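What Is an Apartment Building Made Of? (And Who Owns the Hallway?)

A kids' guide to homes that are stacked up

Maybe you live in a house. Maybe you live in an apartment. Maybe you live in one and your grandma lives in the other. Either way you have seen the big signs that say HOMES COMING SOON with a picture of a happy family and a tree. So what happens between the sign and the family?

Quite a lot. Let's go fast.

First, somebody needs land

No land, no building. A company that buys land and puts homes on it is called a developer. Developers look for a spot near a road, a bus, a school, some shops. They also look at the dirt. Is it hard? Is it mushy? Was it a swamp 102 years ago? Mushy dirt can still hold up a building but you need long poles called piles pushed way down till they hit something firm.

Then the town has to say yes. Towns have rules called zoning. Zoning says what can go where. A candy factory next to your bedroom? Probably not allowed. (Sorry.)

Next, somebody draws it

That's the architect. Alžběta Machala drew the plans for a building called Sumus House, and she started with a shoebox and a pair of scissors. She cut windows in it and walked around it with a flashlight, pretending to be the sun. Morning sun on this side. Evening sun on that side. Bedrooms went where the sun comes up.

After the shoebox come the real drawings. They're called floor plans. A floor plan is what you'd see if you lifted the roof off and looked straight down. Doors are drawn as a line with a curve, so you can tell which way they swing. Look for that curve next time, its on every plan.

Sumus House has 210 apartments. But Alžběta did not draw 210 different ones! She drew a few kinds and used them over and over, like stamps.

Words you'll see in the ads

Home ads are full of odd words. Here's what they mean.

Studio: one main room. Your bed and your couch share it.

2 bed: two bedrooms. Not two beds. You could put six beds in if they fit.

Square feet: how big the floor is. One square foot is a square as long as a ruler on each side. An apartment with 1,196 square feet has room for 1,196 of those squares, with no gaps. Try it with paper on your bedroom floor, then stop when you get bored.

Countertop: the flat part in a kitchen where you chop and stir. Some have round metal wells set right into them.

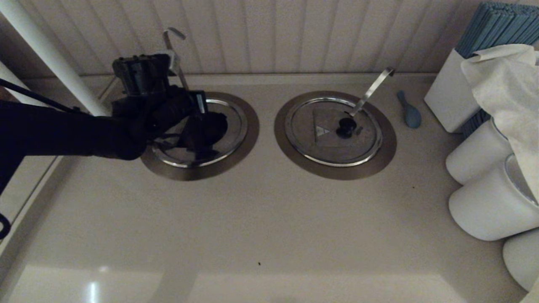 Amenities: extra stuff everybody in the building can use. A playground, a bike room, a roof garden. Say it a-MEN-it-eez.

Pre-launch: you can ask about the homes before they really go on sale. Often before there's any building at all! People look at drawings, or at a show home, a pretend apartment with real furniture.

Who owns what?

OK this is the tricky bit.

If you rent, someone else owns the apartment and you pay them every month to live there. That person or company is the landlord.

If you buy, you own it. But what do you own exactly? In many buildings it's everything inside your walls. Your sink, your floor, your closet doors.

So who owns the hallway? And the elevator, and the roof?

Everybody does. Together. All the owners share those parts, and they all pay a bit each month to keep the lights on and get the elevator fixed. It's called a fee, and grownups complain about it a lot.

Adelmo Martinelli manages a building called Dudás Court. His day starts at 6 a.m. He checks the boiler, the trash room, the front door, then his messages. One June he got eleven messages about the same squeaky gate. He oiled it. Then he got one from a boy on the third floor who missed the squeak, becuase that's how he knew his dad was home.

Where does the money come from?

Homes cost more than most people have in the bank. Way more. So people borrow. A loan for a home is called a mortgage. (You don't say the T. MOR-gij.)

You pay some of the price up front. That's the down payment. The bank pays the rest, and you pay the bank back bit by bit, for years and years. Plus extra, called interest, which is what the bank charges for lending.

Say a comic costs ten dollars. You have two. Your sister lends you eight and you give her back one dollar a week for nine weeks. She got nine dollars. The extra dollar is the interest. Nice going, sis.

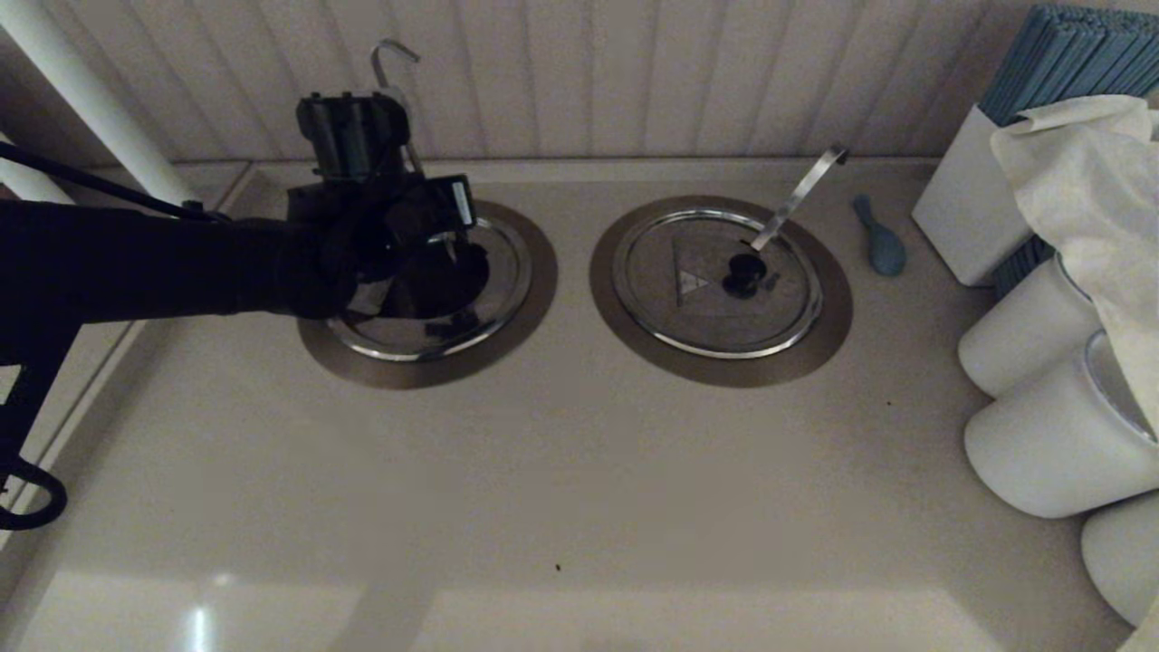 Moving day, finally

Before anybody moves in, an inspector visits. Do the smoke alarms work? Are the stair rails strong? Does the water drain? If something's wrong the builder has to fix it and the inspector comes back.

Then you get keys. And boxes. So many boxes. Write your name on yours and put your pajamas in the one you'll open first.

Try this

Draw a floor plan of your own room. Use a ruler. Put in the door with its curve, the window, your bed. Then draw it again with everything moved around. Which one's better? Show someone.

Words to know: developer, zoning, piles, architect, floor plan, amenities, landlord, mortgage, interest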